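又梦见老房子的厨房,醒来第一件事是去看电饭煲。梦里它在说话,说的是上海话,内容是催我交物业费。四点多,天黑得很彻底,我站在厨房里听了一会儿,它什么都没说。冰箱倒是哼哼唧唧的,一直有话要讲的样子。

回去躺着也睡不着,索性起来淘米。米是上次在那家铺子买的,老板叫 Said Lamrani,卖橄榄、薄荷茶、铜壶,角落里堆着几袋大米,上面印着 Ragab 三个音节,我一直以为是牌子,后来他告诉我那是他进货的那家仓库。他很肯定地说这是寿司米。我煮过几回,可以负责任地讲,它对寿司没有任何责任感。煮出来一粒是一粒,彼此客客气气,像刚开完会的同事。

为了对付这批米,我试过多加水,试过少加水,试过提前泡,还试过滴油。滴油是我妈电话里教的。她还教我放一小撮盐,放一勺白醋,放一块冰,最后一次她说,你换一种米吧。我说袋子还没吃完。她说那你就受着。母女通话到此圆满结束。

今天的办法是预约。昨晚本来就该弄的,睡前坐在床边想起来了,想完就睡了。所以今早的预约变成了给晚饭预约,这样白天我就可以一整天都不想米的事。结果一整天都在想。
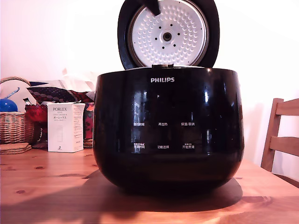
Sestberg,2021年12月16日

太阳终于肯出来一趟。到了十二月,这地方的太阳跟修水管的师傅差不多,说好来,来了也待不久,但你还是得把家里收拾一下迎接。我把电饭煲搬到松木桌上,盖子掀开,让它晒晒。我知道电饭煲不需要晒太阳。我外婆连砧板、拖鞋、户口本都晒,我这算是克制的了。

晒着晒着就看见内盖上那一圈一圈的小凹凸。不拿到光底下,我从来没认真看过它。中间是蒸汽阀,周围绕着一圈小黑孔,怎么看都像一朵很严肃的向日葵。我拿旧牙刷顺着纹路刷,刷到第三圈开始走神,想起小学时用橡皮擦铅笔盒,也是这样,擦的时候觉得人生很有秩序,擦完发现作业没写。

黑壳子是个叛徒。什么光都往身上揽,窗户在上面亮成一条一条的,要是留了手印,晚上开灯看不出来,白天一照全招了。当初买黑的就是图它耐脏。说黑色耐脏的人,应该没有用过黑色的东西。我擦了两遍,退后一步看,又上去擦了一遍。桌子上它的影子比它自己还大,派头十足,不知道的还以为这家里住着什么大人物。

这口锅是九月从一个要回国的女生手里接过来的,飞利浦,面板上全是中文。她开价的时候特别强调这一点,好像卖的是学区房。我当场就被打动了。预约时间,再加热,保温/取消,烹饪时间,功能选择,开始烹调。在一个连洗衣机都要跟我讲外语的地方,忽然有个东西这样对我说话,我连价都没好意思还。

用久了才觉得这六个词也不全是好话。“保温/取消”放在同一个键上,我每次按都有点心虚。到底是要留着,还是算了,它让你自己想清楚。我谈过的几段恋爱大致也是这一个键。“功能选择”更不必说,选来选去,最后都是煮饭。

Dinesh 中午来还钻头。Dinesh Sivakumar,住楼上,说话很慢,做饭很凶。他家用高压锅,嘶嘶响起来我这边的灯罩都跟着抖。他看了一眼我晾在桌上的锅,问上面写的是什么。我一个一个翻给他听。讲到“开始烹调”,他说,这个词听起来很隆重。我说是的,“烹调”这个词平时没人挂在嘴上,只有电饭煲和菜谱还坚持在用。他点点头,说他那口锅上一个字也没有,只有一个阀,响了就是好了。

他说这话的时候有一种优越感,我察觉到了。

然后我们就米的问题吵了一架。他认为米饭就应该一粒一粒分开,黏在一起是失败。我认为米饭黏在一起才像一家人。他说他家的人就是分开坐的,感情很好。我一时接不上话。他又抓了一把我的米,放在手心里看,闻了闻,问我多少钱买的,听完说,这个米很好,你把它给我,我用我的跟你换。我说你的是什么。他说也是 Said 那里的。我们两个就站在那儿想了一会儿。

最后没有换。他留下钻头,带走了我半瓶老干妈,说是借。这个“借”字他学得极好。

下午去 Broltov 那家五金店找密封圈,坐8路车,来回把两个小时搭了进去。原因是我刷内盖的时候疑神疑鬼,觉得那圈胶条松了。店员很和气,拉开一个又一个抽屉,有咖啡壶的,有罐头瓶的,有一种据说是给船用的,就是没有电饭煲的。他问我电饭煲是什么。我比划了一下,一个圆的,插电的,煮米。他说,哦,锅。我说对,锅。他说那你看着它不就行了,看着它就不需要那个圈。

我在回来的车上琢磨这句话,越琢磨越觉得他是在骂我。

不过话说回来,小时候我外婆用铝锅焖饭,确实是看着的。她搬个小板凳坐在灶前,一边择菜一边听。水响的时候是一个声音,水快干的时候是另一个声音,她说到第三个声音就要关火了。第三个声音我从来没听出来过。我问她是什么样的,她说就是不响了。这种教学方法今天想起来还是很气人。

后来家里买了第一只电饭煲,白的,带一个往下压的开关,饭好了“啪”一声弹起来。外婆不信任它,仍旧搬小板凳坐在旁边,听。那声“啪”每次都把她吓一跳,然后她会骂它一句,再去盛饭。骂的话我就不记在这里了。锅巴没有了,她为这件事念叨了大半年,说这东西煮的饭没有底。我那时候小,觉得没有锅巴挺好的,不费牙。现在我也三十好几了,在网上搜“电饭煲怎么做锅巴”,搜出来的帖子排在最前面的有471条回复,一半在教,一半在吵,还有一个人从头到尾只问这锅在哪儿买的。我全看完了。我的下午就是这么没有的。

对了,账也该记一笔。这个月在吃上花得不像话,合起来2,000多人民币,里面最冤的是一瓶 Vavon 的酱油。买的时候看瓶子深沉,以为是老抽,回来一尝,甜的,甜得很有决心。倒了可惜,留着又没用,目前和那袋米一起归在“受着”那一类。要是哪天把这两样凑一锅煮了,说不定负负得正。Dinesh 应该会很乐意来作证。

天黑得早,三点半桌上就没有光了。我把锅搬回原处,内胆擦干放进去,米倒进去,水加到比刻度线高一点点的地方,这个“一点点”是我和这袋米谈判到现在的成果,不外传。盖上盖子的时候多按了一下,胶条应该没松,是我多心。预约的时间重新调过,六点半吃。

调完坐在桌边写这些。松木上有几个疤,我平时吃饭总把碗摆在其中一个上面,也没什么道理,习惯了。房东说过这张桌子不能放烫的东西,我当时很认真地点头,现在她要是来,我得先把桌布铺上。桌布在哪儿我还得找。

妈妈刚才发了语音来,一共八条,前面七条讲的是我表姐,最后一条问米吃完了没有。我回她,快了。其实袋子还有一大半立在柜子里,站得比我直。

六点三十二分,锅叫了。它叫起来是很轻的几声,跟外婆那只完全不是一个脾气。我没有马上开盖,坐着又听了听。菜还没炒,只有中午剩的半盘白菜和一个咸蛋,咸蛋也是 Said 那里的,他说是鸭蛋。等会儿敲开看。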